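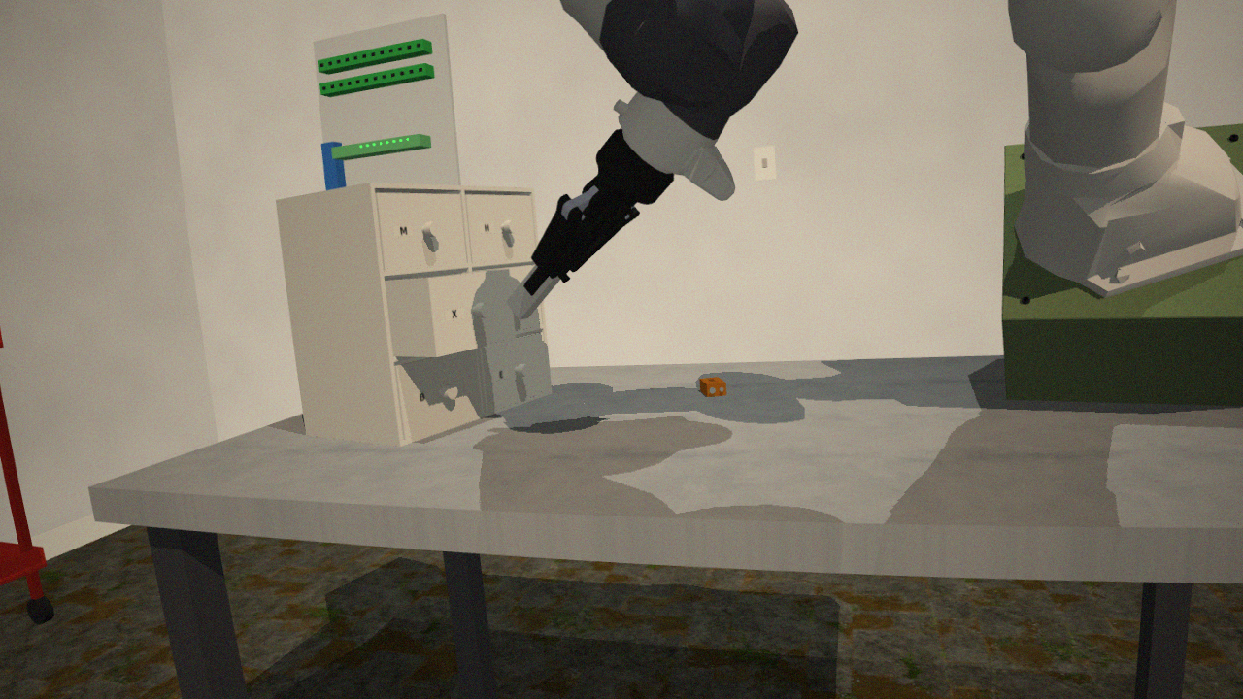 By Marek Tichý
March

We use cookies to remember your preferences and show you stories you'll like. Accept | Manage settings

I've been a Koubek fan since the first EP (the one with the terrible sleeve), so you can imagine how my phone went when he walked out at the Drorkholm awards with a shaved head and bleached eyebrows. Ninety minutes of live telly, a decent new song, and all anyone wanted to send me was the eyebrows!

By morning there were more than 1,000 comments under his post. I read far too many of them over breakfast. He's having a breakdown. He's copying Onby. He's been dropped by the label and this is a cry for help. One bloke had made a chart, with colours, lining up every haircut against every break-up, and people were thanking him for his work.

Can we let a man get a haircut? He's 27. When I was 27 I grew a moustache that made my own mum cross the street, and the only person who brought it up in public was my uncle, at a wedding, and fair enough.

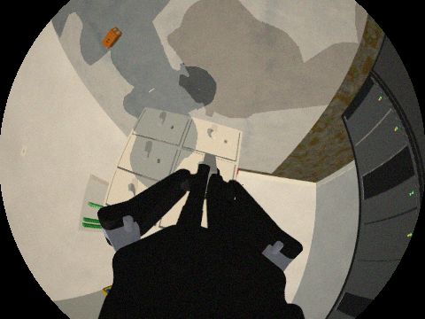

White cabinet with its drawers, viewed from above.

I do get the other side of it. My mate Kittipong Khamphan reckons that if you sell your face for a living then your face is up for review, and he's not entirely wrong. Koubek put the photo up himself. He knew what would happen, and the single comes out in a week. Pop stars have always used a new look to sell a new record, and I've happily bought plenty of those records.

But there's a gap between "gosh, not my favourite" and diagnosing a stranger from your couch. The first is gossip, and I love gossip. The second gets picked up by eight different sites before lunch with a question mark on the end, and then his sister is being asked about it outside the shops. She didn't bleach anything.

Anyway, the song's called Triltholm and it's lovely, slow and a bit odd, with a trumpet near the end that I've now played to everyone in my house including the dog. I'd much rather argue about the trumpet. My wife thinks it's flat.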